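3.2 Standby consumption in shared kitchens

Appliances were metered in 179 households in Grustora and Majali during October. Each plug meter logged active power at one-minute intervals, and a reading was treated as standby when it stayed below 3 W for at least an hour. Fridges and freezers were left out, as their cycling makes the threshold unreliable. The cleaned set holds 3,344 appliance-days.

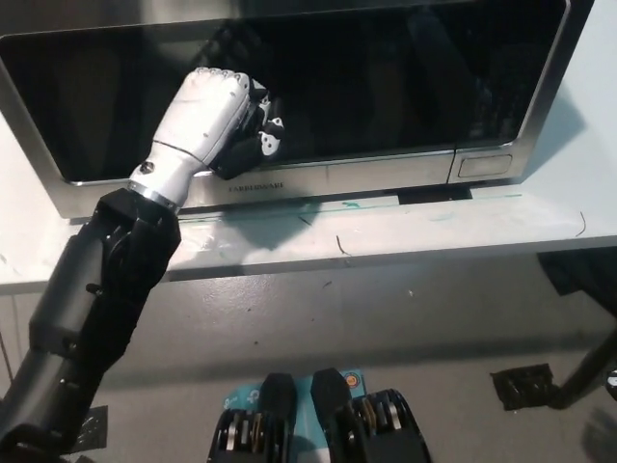 Figure 2. Countertop microwave oven with dark glass door.

Standby load varied more between appliance types than between the two towns. Kettles and toasters drew nothing measurable when idle, whereas microwave ovens drew power on every day recorded. Door design was coded separately, because respondents often gave it as their reason for buying. Models with a release button low on the control strip, as in Figure 2, were grouped as push-button; those with a handle were grouped as pull. The grouping had no effect on idle draw once the age of the appliance was taken into account (Sfeir, Table 4). Households in Majali were more likely to switch off at the wall, but few did so on weekdays.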